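Is the Zellau handheld gripper kit any good for cloth?

Posted in Robotics & Automation, 2024-09-24

I'm looking at the Zellau kit from Vurkodora for recording towel folding and laundry sorting demos. The page shows it picking up blocks and cups, which is fine, but I need it to grab soft stuff off a table or the floor. Has anyone tried it? It's $297 for one gripper and I'd want two, so I'd love to hear from people first. Also, do the marker cubes get in the way?

nurnotska_lab
Yes!! We've had ours since the start of September and cloth is where it shines. The two curved fingers close nicely on a fold, and once you've got a pinch you can lift and shake without losing it (mostly - silky scarves still slide out on us). The cubes sit on the ends of the fingers, so you do need to come in at a bit of an angle on a flat table. Took me 12 tries to get used to that and now I don't think about it. We logged 1462 grabs last week and I'm still having fun with it.

A few tips: start with a crumpled cloth before you try a flat one, keep the printed sides of the cubes turned where your camera can see them, and wipe them when they get smudgy. Bright cloth is easier to pick out when you go back over the recordings, too.
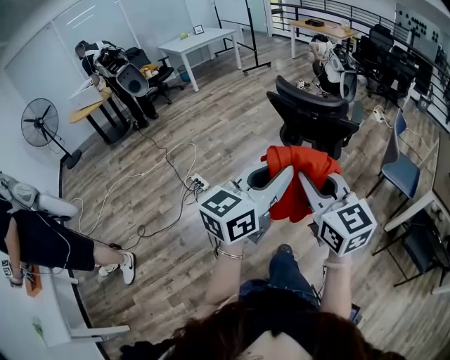

Red-orange cloth in the jaws, marker cube on each finger.

Happy to answer more if you get one!

kombo_user40
never used the zellau but I have the Kombo and its great. cheaper too I think. get that

nurnotska_lab
Kombo is fun too, but check the finger width first. Ours was too wide for washcloths.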